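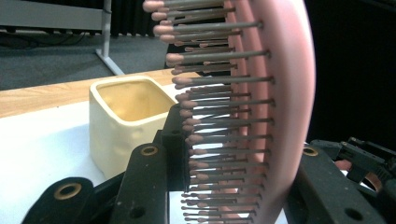
Palma, October 16, 2021

The Onow workshop opened its doors on Saturday from ten to four, and I went up for the morning. It is on the second floor of the old Bridetti building, past the loading dock, and the sign on the street door is easy to miss. I signed in at a folding table, got a sticker with the number 129 on it, and joined the second tour.

Onow does one thing. It collects examples of people doing small household jobs, and sells or shares them with groups that train robot arms. The people doing the jobs hold a gripper in one hand, with a camera mounted on it, and work the jaws themselves. Whatever the camera sees and however the hand moves is recorded, and a robot arm with the same kind of jaws later learns from it.

Nicanor Saavedra led the tour. He has run the floor since the start and he talks quickly. The first stop was the grooming and bathroom set, where a pink paddle hairbrush and a cream-colored square cup were in use. He likes the hairbrush as a training object. The bristles stand out in rows with round tips, and the jaws have to close on it somewhere. If you take it across the head, some of the tips end up poking out past the edge of the gripper. A person feels that through the handle and adjusts. The arm has to get it from the pictures.

I had a turn. The gripper is black and heavier in front than I expected, and I spent the first two tries squeezing too early. The trigger has a long pull before anything happens at the jaws. Saavedra's advice was to go slower than feels natural and to stop for a moment before closing, so that the recording has a clear view of the object and the jaws together. On the fourth try I picked up the brush, moved it across the table and put it down again. He kept that one. The first three were marked and left out of the set.

A good operator records 75 tries in a shift. I had guessed more. Most of the time goes into putting things back, because the objects have to start in a different place each time. There is a printed sheet for this, with positions and angles, but the regulars said they stopped looking at it after a week and just moved things around. Saavedra has asked them to go back to the sheet. Left alone, people favor the side of the table closest to them.

Across the hall is the remote control room. It has two stations, both built by Larner, where the operator sits with a pair of handles and the arms copy the movement. It is slower work. We watched one person fold a dish towel in a little under three minutes, and she had been at it since the summer. The advantage is that the recording comes from the robot itself, with its own reach and its own joints, and nothing has to be converted afterward. The hand-held grippers are cheaper, and they can be carried out to a kitchen or an office. Onow uses both and has not settled on a ratio. Somebody in our group asked which gives better results and the answer was that it depends on the task — towels for the handles, brushes and cups for the hand-held.

The last room was storage. The shelves hold 304 objects, each with a tag and a short note on how it is normally picked up. Most come from thrift stores. The set that includes the hairbrush is due to reach 900 recordings by December, and after that it goes out for training and they find out where the arm still fails. More recordings get made of those cases.

Coffee was in the hallway and there was not enough seating. Visitors who wanted a longer turn with the gripper could put their name down for the afternoon, and by noon the list was full. The next open day has not been scheduled. Street parking is free on Saturdays, and the elevator is at the back, behind the stairs.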